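Keeping small rubbish and small supplies under control

Posted 2019-11-04

Most household mess is small. It is wrappers, dockets, twist ties, the foil off a blister pack, a dead battery, the cardboard sleeve from something. The tips below are for dealing with that sort of thing in the room where it turns up.

Bench and table bins

A small bin on the table or bench saves a lot of walking. Use it for dry scraps only. Tea bags, fruit peel and meat trays go straight to the kitchen bin or the compost.

Empty it every night, even if it is half full. Tip it, wipe the inside with a damp cloth and a drop of dishwashing liquid, and let it dry upside down on the rack.

If the bin sits inside an outer holder, lift the two apart once a week. Crumbs and hair collect in the gap.

Liners are optional. If you want one, an old bread bag folded over the rim will do.

Plastic tablecloths

Wipe with warm soapy water, then again with plain water. Soap left on the surface goes tacky and picks up dust.

Ballpoint: dab with methylated spirits on a cotton bud. Test a corner first -- on some cheaper cloths it takes the print off along with the ink.

Curry and tomato stains: make a paste of bicarb and water, leave it 8 minutes, rinse. Repeat if needed. Hanging the cloth in the sun for an afternoon fades what is left.

Creases from the packet come out with a hair dryer on low, held well back. Do not iron it, not even through a tea towel. I ruined a good one that way.

To store, roll it around a cardboard tube. Folding gives you a crack along the fold line after a winter or two.

Foil and wrappers

Clean foil can be recycled in many council areas but small pieces fall through the sorting screens. Save them up and scrunch them together until you have a ball the size of a fist. Chip packets and lolly wrappers look like foil and are mostly plastic. If you squeeze one and it springs open again, it goes in the general rubbish.

The first aid drawer

Go through it twice a year. I do mine in December before the visitors come, and again in winter.

Adhesive bandages keep better in their box than loose in a drawer, where the paper sleeves split. Stand the box upright with the front showing so that anyone can find it. The glue does age. If the backing peels off and the pad comes with it, throw the lot out.

Keep a second box near where cuts happen. In our house that is the kitchen, and the shed after that.

Waterproof ones are worth having for hands. Dry the skin properly before you put one on and press the edges down for a slow count of 3.

Tweezers, blunt scissors and a roll of tape belong in the same drawer. Creams and tablets need a cool cupboard, so keep them away from the stove and out of the bathroom, and up high if there are children about.

Towels and stools

A towel left folded over a seat dries only on the outside. Open it right out on a rail or over a door. If it has gone sour, wash it hot with half a cup of white vinegar in the rinse and no softener.

Glossy seats show every smear. A barely damp cloth followed by a dry one is enough. Skip the furniture polish -- it makes the seat slippery.

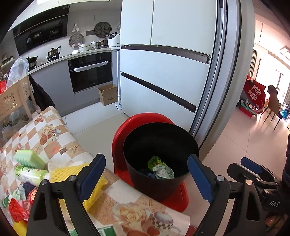
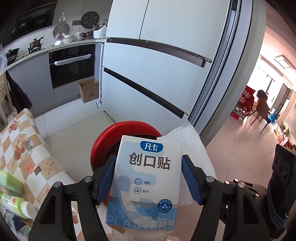
Top, table bin in its red holder. Bottom, a box of plasters.

Next page: getting candle wax out of carpet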